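Refinishing a sorting bench in matte grey
Posted by Afiq Hutapea, Sep 26, 2018
Filed under: Workshop, Surfaces

This procedure covers an existing bench top, solid timber or MDF, that will be used for sorting and inspecting small parts. It does not cover benches that take hammering, solvents or hot work. Those need a sacrificial sheet and a different coating.

The target is a flat, light grey, non-reflective surface with no grain showing through. Small dark parts and small bright parts can both be picked out against it, and coloured trays stand out clearly.

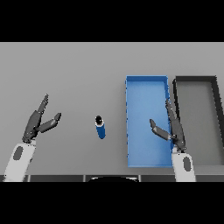
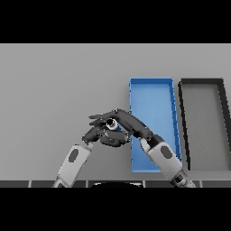 Light grey, no pattern.

White is the usual first choice and it is too bright under a task lamp. Black hides screws, circlips and anything with an oxide finish. A mid grey works but tends to look dirty before it is dirty. A light grey with a slight cool cast is the best compromise I have used.

What you need

Random orbital sander with 80, 120 and 180 grit discs
Sanding block and 240 grit paper
Two-part filler
Shellac-based primer
Water-based matte polyurethane enamel, tinted light grey
Foam roller, 4 mm nap or shorter, and tray
Straightedge at least as long as the bench is deep
Vacuum, tack cloths, masking tape
Dust mask, gloves and eye protection

I use Flumach floor enamel, tint 3009 on the older charts and written 3,009 on the newer ones. Same tint. Any matte enamel sold for interior floors will do the job. Wall paint will not, as it stays soft and parts dragged across it leave marks that do not wash out.

Step 1. Check for flat

Clear the bench and vacuum it. Lay the straightedge front to back, then along the length, then on both diagonals. Shine a torch from behind. Light under the middle is a hollow, light under both ends is a crown. Mark both in pencil, with H or C.

Our bench at Ritbridge is 64 cm deep and had a crown along the back where two boards had been joined. It had been there for years and accounted for most of the things that rolled off the front. If yours is out of level as well as out of flat, correct the level at the feet first. Do not try to sand it level.

Step 2. Strip and fill

Remove any vices, clamps and edge strips. Scrape off old wax or glue. Wax must come off completely or the primer will fisheye — wipe with mineral turps, change the rag often, and let the top dry overnight.

Lead paint is a possibility on any bench of unknown age. Test before sanding. If the test is positive, stop and get advice on removal.

Sand crowns down with 80 grit, checking against the straightedge every few passes. Fill hollows, screw holes and joints with two-part filler, slightly proud. Mix only what you can use before it starts to go off. Once it has hardened, block it back by hand. A powered sander will dish the timber on either side of the filler and you will see the dish later in raking light.

Step 3. Seal the edges

On MDF this step decides how long the job lasts. The cut edges soak up moisture and swell, and the swelling lifts the coating from the edge inward. Rub a thin skin of filler into the edges, sand to 180, then give them two coats of primer before you touch the top.

On solid timber, break the sharp arris with a few strokes of 180 grit. Coatings pull thin on a sharp corner and wear through there first.

Step 4. Prime

Vacuum, then tack cloth. Roll one thin coat of primer over the whole top. Roll the underside as well if you can reach it; a top sealed on one face only will cup when the humidity changes.

When the primer is dry, sand lightly with 240 on the block. Pinholes and scratches that were invisible on bare timber will show now. Fill them, spot prime, and sand again. Repeat until you run out of defects or patience. Matte grey is forgiving of colour variation and unforgiving of texture.

Step 5. Top coats

Stir the enamel, do not shake it. The flatting agent settles to the bottom of the tin, and if it is not fully mixed in you will get a patchy sheen. Scrape the base of the tin with the stirring stick and stir again halfway through the job.

Roll in sections the width of the bench, keeping a wet edge. Finish each section with light strokes in a single direction, with only the weight of the roller. Do not go back over it once it has started to tack.

Apply three thin coats. Observe the recoat time on the tin, and add to it in cold weather. Scuff with 240 between coats, except after the last.

Do not polish the final coat. Venkatesh Unnithan took one corner of ours to 2,000 grit to remove a dust nib and left a glossy spot that catches the lamp. It has to be recoated edge to edge, and that is down for October.

Step 6. Cure

The surface will be dry to touch in a few hours and light use is fine after a day or two. Full hardness takes about 4 weeks. During that time do not leave trays or rubber mats standing in one position. Plasticiser from rubber feet will soften the enamel and print a ring into it.

Lighting and layout

Set the task lamp to one side of the bench, low enough that small parts throw a short shadow. A lamp directly overhead flattens everything. If you can see the shape of the lamp reflected in the surface, the sheen is too high or the angle is wrong.

Use trays with a raised rim, in saturated colours, and assign each colour one meaning. Write the meanings on a card fixed to the wall. Keep the part of the bench nearest the operator free for tipping out and spreading.

Cleaning

Damp microfibre cloth and a little dish soap. No abrasive pads and no melamine sponges, both of which burnish the matte. Oil should be wiped up the same day. Ink from permanent markers can be lifted with isopropyl alcohol on a cotton bud, but try it on the underside first, as some water-based enamels will soften.

Worn patches can be spot-scuffed and rolled, though the repair will show at an angle for a month or so until it dulls down to match.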